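The Eltetti

The table was delivered to the service yard at a quarter past six, in two cartons. I signed for both. The order sheet gave the model as the Eltetti, outdoor, extending, white, made by Flumis. The length closed was not stated. The weight was stated twice, with different values.

My position at Plodum was returns assessor, garden furniture. I had held it for 29 months.
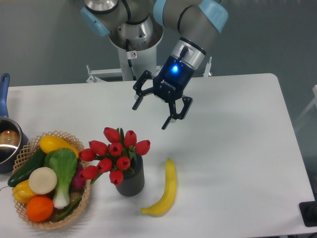
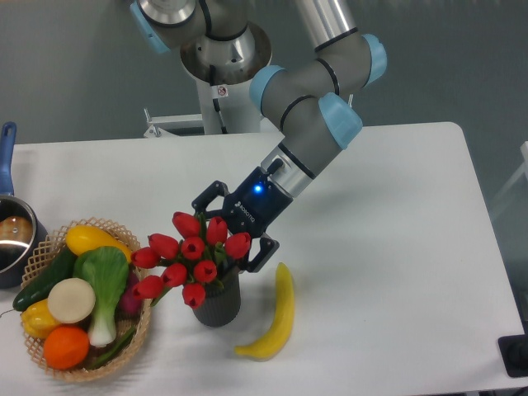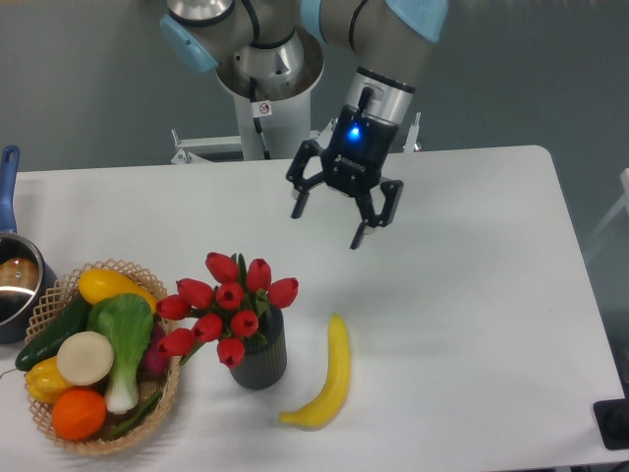 White table, gray arm with light blue joint covers.

The complaint attached to the Eltetti was a single line: the table does not stay where it is put. There is a code for wobble and a code for uneven feet. There is no code for that. I entered 414, which covers general dissatisfaction, and assembled the table on the slab behind the warehouse, following the leaflet. The leaflet called for a hex key and a second person. I used the hex key.

I leveled it, marked the position of each foot in chalk, and went in for the night.

In the morning the feet were outside the chalk. The displacement was equal at all four corners, toward the gate, by the width of my hand. The slab falls slightly the other way, for drainage. I checked it again with a long level and it still fell the other way.

I repeated the test with a load. The standard load is sandbags, up to 569 pounds, distributed. The table moved the same distance. The sandbags had moved with it and none had shifted on the top.

Flumis replied to my query by the afternoon. They said the Eltetti had been designed for a terrace at Evangelista, a hotel on the coast, and that the first batch had been built there, outdoors, facing the water. They asked whether the customer's garden faced the water. I looked it up. It faced a parking structure. They asked which way my gate was. I told them it was on the west side. They thanked me and did not write again.

I should have closed the file at that point. The procedure allows for closure as no fault found, and the table was, by every measure on the form, sound. The finish was even. The extension leaf ran cleanly and locked.

I left it assembled. Each morning I wrote down the distance and drew new chalk. It rained for part of August and I used tape — the tape held better than I expected. When the table reached the gate I stood beside it for a while with the key in my pocket. The road outside runs downhill past the depot and the last houses, and after those there is only the shore.

I entered the item as collected. Then I unlocked the gate and propped it open with a sandbag.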